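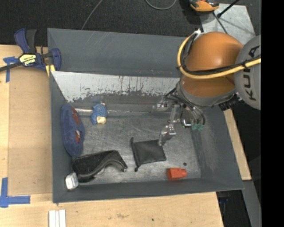
How to Clean Out and Refinish a Big Metal Storage Bin

Posted 11/06/2018 by Anikó Jakab

Most advice on cleaning up a large painted metal bin comes from people selling something to put on it. I have tried a fair amount of that stuff over the years at the Immont workshop in Grurnotville, and I came away thinking that dish soap and a wire brush do most of the work. The rest is patience and a decent primer.

These steps are for the big sloping-sided kind, the sort you fill with odds and ends until you can't find anything. If yours is galvanized and has never been painted, skip the parts about primer and read the label on whatever you buy very carefully.

What you need

Dish soap and a bucket
A stiff nylon brush
A wire brush, hand size
Sandpaper, 80 grit and 220 grit
Plenty of rags
Metal primer for rusty surfaces
Enamel paint in whatever gray you can get
Gloves, safety glasses and a dust mask

You do not need a drill attachment. I own one. It slings rust flakes across the room and digs into the good paint next to the bad.

Step 1: Take everything out

All of it, including the soft things. Plush toys and fabric pouches soak up rust stains if they sit against a worn spot, and those stains hardly ever wash out. The "miracle" rust removers for fabric worked for me on one item out of 14, a canvas pouch that probably would have come clean with lemon juice. Shake everything out and put it somewhere dry.

Step 2: Decide if it needs paint at all

This is the step the product people would like you to skip. Scratches are not rust. Pale scratches on a wall usually mean something hard rubbed against it, and a swirly, scuffed bare metal floor can stay that way for years indoors. I leave mine bare. Paint on the floor of a bin that gets used chips off, and then you have paint chips in with your belongings.

Look for flaking edges and brown specks. Press a thumbnail against the edge of a flaked patch. If more lifts, it has to come off. If it holds, sand the edge smooth and leave the rest alone. Pay attention to sloped panels, and to any seam where a panel meets the floor. Water sits there.

Older paint on industrial containers may contain lead. Use a test kit before you sand anything, and if it comes up positive, stop and get somebody qualified to deal with it.

Step 3: Wash and dry

Warm water, a squirt of soap, nylon brush. Work from the top of the walls down. Rinse with a wet rag instead of a hose, unless you can tip the bin over afterward. Then dry it, and I mean dry. Run a rag along every corner and seam and leave the bin overnight with a fan on it.

Step 4: Take off what's loose

Wire brush first, then the 80 grit around the edges of each patch, then 220 to blend. You are trying to get back to solid paint or solid metal. It will look worse than when you started — a lot worse if the panel was already patchy. Keep going until the brush stops bringing up flakes, then wipe off the dust with a damp rag and let it dry again.

Step 5: Prime and paint

Thin coats. I used the Zelivine rust primer last November, mostly because the store had it, and it has held up fine so far. Would a cheaper one have done the same? Probably. The Paracha converter gel, on the other hand, stayed tacky for days in our unheated shop and I ended up scraping it off. Maybe it does better in a warm room. I won't be paying for a second bottle to find out.

Open the doors, wear the mask the can calls for, and wait the full time between coats. Two coats of enamel over the primer is enough on walls. Expect the new gray not to match the old one.

Step 6: Fill it again

Give the paint longer than the can says before you drop anything heavy in. "Dry to the touch" and "ready to be hit by things" are very different claims, and the label only makes the first. Soft items can go back a little sooner, kept away from the fresh walls.

How long it lasts

One company promises 40 years of protection on its website. I would like to see that bin. Mine gets a wipe-down when I remember and a touch-up whenever a new brown spot shows — usually down by the seam, and usually small enough to fix with a scrap of sandpaper and what's left in the can.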